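Opinion > Nature > Rivers and Wetlands

Let the beavers do the paperwork

3 min read

I spent most of October in waders, and I have never been happier to be cold. The creek behind Hurham used to be the kind of stream you could step over without noticing, a straight ditch between two hayfields that ran brown after rain and dried to a trickle by August. Now it has ponds! It has ducks and dragonflies and a smell of mud that I would bottle if I could. A family of beavers moved in upstream three years ago, and the place hasn't looked back.

So let me make my case plainly. We should stop treating beavers as a nuisance to be trapped out and start treating them as the cheapest restoration crew we will ever get. The county is weighing a plan to dig 13 artificial wetland basins along the lower Gerlach valley, with excavators, liners, culverts and a long maintenance contract. I like wetlands, and I'd take those basins over nothing. But for a small part of that money we could pay landowners to leave a strip of willow along the bank, fit flow pipes where a pond threatens a road, and let the animals get on with it.

People who haven't stood beside a beaver pond tend to picture a pile of sticks with some water behind it. Go and look at one in early summer. The water spreads sideways into the grass, the channel splits into little braids, and every braid has something living in it — frogs, caddisflies, tiny fish tucked in among the roots. Dead trees stand in the shallows and the woodpeckers love them. Last spring I sat on a log for two hours and forgot to eat my sandwich.

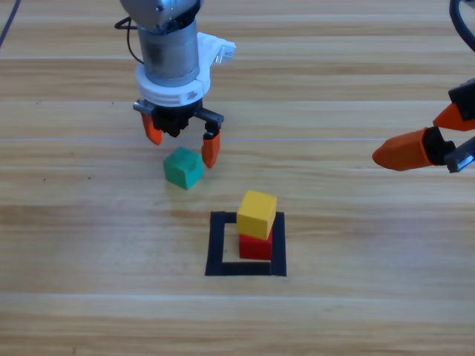
Money is where this argument usually gets stuck, so I'll go there next. Conservation budgets love equipment, and I understand the pull, being the sort of person who reads catalogs of water samplers for fun. Put two robot arms over a wooden table, one of them with a black gripper hanging below its silver wrist, and I'm as charmed as anyone. But hardware has to be bought, powered, repaired and replaced, and a valley is a very big table. I'd happily see sensors in the Gerlach ponds to track water levels. I just want the willows paid for first.

The farmers I talk to have fair complaints, and those of us on the beaver side have been too quick to wave them off. A flooded corner of a field is lost income. A chewed apple tree took years to grow. Near Hestimo one family lost the use of a lane for most of a spring, and the compensation form ran to more pages than their tax return. Fix that. Pay quickly, pay fairly, and send somebody out with wire mesh and a pipe before the second phone call. The Riteck land trust already does this on its own ground, where 1,000 willow cuttings went in along the bank last winter, and the neighbors there have mostly come around.

The comment period on the basin plan is still open. Write in, ask for a beaver option to be costed alongside the digging, and then go for a walk up the creek at dusk. Stay downwind and bring a flask. If you hear a slap on the water, that's a tail, and you've been spotted.

Contact the opinion desk | © Hurham Creek Review | Back to top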